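Category: Community | Technology

Ulel opens its upstairs lab for an afternoon

Robotics firm Ulel opened the upper level of its Forkard Street building to the public one afternoon in July, with staff showing how they teach robot arms to handle small objects.

Visitors went up in groups of 20 and could stay for the full program, which began at 2 p.m. with a short talk by lab manager Emese Hajdu. She said the company records people doing simple jobs with a hand-held gripper, then uses those recordings to train its software.

"You pick up a cup, you put it down, and you do it again on a different table," Hajdu said. "Most of the work is repetition."

The team has collected 635 recordings for its current project, called Stodau. Hajdu said the target is to have the system sorting light items by the end of the year.

Guests were invited to try the gripper themselves. Children aged 8 and over could take part with a parent.

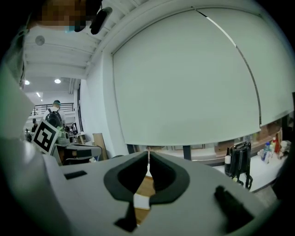 By Miklós Győri, Vörös Local News

The hand-held gripper closes with two curved black finger pads, and a small piece of white paper on the wooden floor could be seen through the gap between them. Square black-and-white markers, like the one set up beside the lab equipment, help the software work out where things are.

Ulel plans a second open afternoon in the spring. Bookings will be taken at the front desk.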